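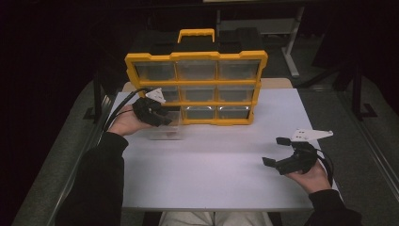
September
by Quentin Hoarau
3 min read

I have been meaning to write about the small-parts problem for weeks, and tonight I finally have a cup of tea, a quiet house and no excuse left. It began with a hinge. The cupboard in the hall has been hanging crooked since spring, and all it wanted was one short screw, the kind I know I own in quantity. I went through the biscuit tin, then the other biscuit tin, then the jam jar on the windowsill, and after most of an evening I had found a bicycle valve, two foreign coins and the spare key to a suitcase I gave away. No screw!

So the yellow organizer has come out of its long retirement. I bought it years ago at Deschamps, when they were clearing the back of the shop, and it has followed me through two moves without ever being properly filled. I'd forgotten how cheerful it is, that loud yellow with the clear drawers and the handle on top, like a lunchbox for a very orderly child. It has three drawers across, and I have decided (after far too much thought, and a sketch on the back of an envelope) that the top row will be for screws, the next for wall plugs and washers, and the bottom for everything that doesn't have a proper name.

The drawers come right out, and I had forgotten that too. It makes all the difference, having one flat on the white table where you can see through the sides and pick about in it, and then slide it home again. I spent a happy half hour this afternoon doing nothing more than that, moving picture hooks from one to another and back.

There was a temptation to buy something grander. The Plikent catalog has a cabinet with 262 compartments, and I read the page twice, I'll admit it. But I would only lose things in it more thoroughly. Mother kept all of hers in one button box and could put her finger on anything you asked for, usually while talking about something else.

I still have to make labels. My handwriting goes to pieces on anything smaller than a postcard, so I may ask for the loan of the label printer from work, if it ever comes back from the Ekska office. And the second biscuit tin is still half full, mostly of things I suspect belong to the old washing machine. I can't quite bring myself to throw them out yet.

Found the screw, by the way. It was in my coat. The cupboard is for tomorrow, after breakfast.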